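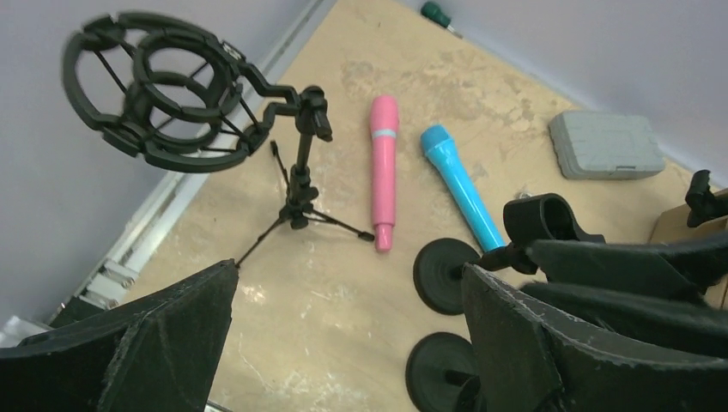
Do you need a good microphone to record an older relative's life story?
Your phone will do for almost everyone, as long as it sits close to the person talking and the room is quiet.

I spent the winter recording my grandfather, Kyung-tae Koo. A few people asked how I went about it, so I'm putting it all in one thread.

He's lived in Hepburn most of his adult life. Before that it was Allcombe, and before that a farm village outside Daegu. I knew the order of the places and very little else.

We started in January. I told him it would take one afternoon. He told me he didn't have an afternoon's worth of things to say. We were both wrong.

Ask permission first and be clear about who will hear it. He was fine with family. He was not fine with it going online, so you won't find any clips in this thread.

I wrote a long list of questions before the first visit. Most of them were bad. "What was your childhood like?" got me "Normal."

What worked was asking about one room or one errand. Who got up first in the house? Where did the shoes go? What did you carry to school and what did you carry it in?

The shoe question ran for 40 minutes. It went from shoes to his brother to a flood to how his mother dried rice on the roof.

Write down the names of people as they come up and ask for spellings at the end. Don't stop a story to get a spelling. I did that once and he never got back to the story.

Korean names especially. I had three different romanizations of his aunt's name in my notes before I asked him to write it for me in hangul.

On language: he switches between Korean and English, sometimes mid-sentence. I let him. My Korean is okay for food and scolding. My mother went over the hard parts with me later.

Pick a time of day. He's good after breakfast and done by lunch. The one evening session is mostly him asking what time it is.

Turn off the refrigerator if you're in the kitchen. Put your car keys inside it so you can't leave without remembering to turn it back on. I got this from a radio person and have used it every time.

Also wall clocks. You stop hearing them in the room and then you hear nothing else on the playback.

Soft furniture helps a lot. The living room with the curtains closed sounded better than the kitchen table, where everything bounced.

Put the phone on a folded dish towel. If it sits right on the table you'll hear every cup and every elbow. Airplane mode, too. I lost a good bit about his first boss to my dentist's office calling.

Do a test first. Thirty seconds, play it back, then start. Say the date and who's in the room at the top of every file, out loud. You will be glad of it later when the files are all named New Recording.

Photos are the best prompt I found. We went through one album, 221 pictures, a few pages at each visit. I said the page number out loud so I could match it up afterward.

He skipped 2 pages of that album. I didn't ask. If they want to skip something, turn the page.

The biggest surprise was work. I knew he'd been at Tiseck, and I thought he was an accountant. He repaired scales there. Grocery scales, postal scales, a big one for hogs. He talked about the hog scale for most of a morning and I could probably fix one now.

He met my grandmother through that job. Her uncle ran a store in Allcombe and said the scale was off. It wasn't. He went back to check it anyway, more than once.

Silence is hard. I kept jumping in. On the early recordings I can hear myself finishing his sentences, and I finish them wrong. By the fourth visit I was sitting on my hands – some of the best parts come after a long pause.

Don't correct dates. He put the move to Hepburn a couple of years off from what's on the deed. I noted it in the transcript in brackets and left the audio alone.

Transcribing takes much longer than you think. Software got me a rough draft of the English and made a mess of the Korean. I did those sections by hand, a little every night.

I keep 2 copies on separate drives and a third at my cousin's. The files are plain WAV. I also printed the transcript. Paper doesn't need an update.

If you have siblings, get them to send in questions. My sister wanted to know about a song he used to hum in the car. He sang the whole thing. I had never heard the words.

A few people have asked about cost. I paid for one drive and some printing. You can spend more, but I'd spend it on gas and go see them again.

If the person tires easily, stop early, even when it's going well. You can pick it up next time by asking "You were telling me about the bus." He always knew which bus.

The last session was 2nd March. He asked if we were finished and I said I thought so. Then he told me about a dog named Evetach, which he says was the name on a crate it was sleeping in. So there will be another session.

Questions are fine in the replies. I can share the list of ones that worked. It's short and half of it is about shoes and lunch.

Someone already asked whether to do video. He stiffened up with a camera on him so we stuck to audio. Your person might be different – ask them.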